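# Varkside Supporters' App: your questions

**What do I get with the app?**
Team news, fixtures, match reports and live audio from every first-team game. Academy matches are covered when the ground has a working commentary point, so check the fixture page first.

**Does it cost anything?**
The app is free. Live audio needs a Varkside Pass, and season ticket holders get one included.

**I have a season ticket but audio is locked. Why?**
Your app account and your ticket account must use the same email address. Change it under Profile, then sign out and back in. If it still doesn't work, write to Lindiwe Visser in the ticket office with your supporter number.

**The commentary is behind the match. Can I fix that?**
A delay of a few seconds is normal. If it gets longer, close the stream and open it again — pausing makes the delay worse.
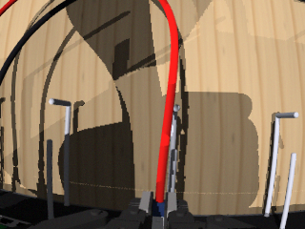
**Can I listen from abroad?**
Yes, for league games. Cup rights are sold separately, and the fixture page shows a padlock next to any game you can't hear where you are.

**How much space does it need?**
300 MB, plus whatever you download. Highlights can be set to delete themselves after viewing.

**Can I use it for my ticket at Drerley Road?**
Yes. Open the ticket before you reach the turnstiles, as the signal is poor behind the Nieto Stand. The first 200 places in the away end are still paper tickets only.

**Who does the commentary?**
Dorin Dumitrescu for home games. Away games vary.

**Will my old phone run it?**
We stop supporting older versions each November. The lowest version that works is listed in the app store.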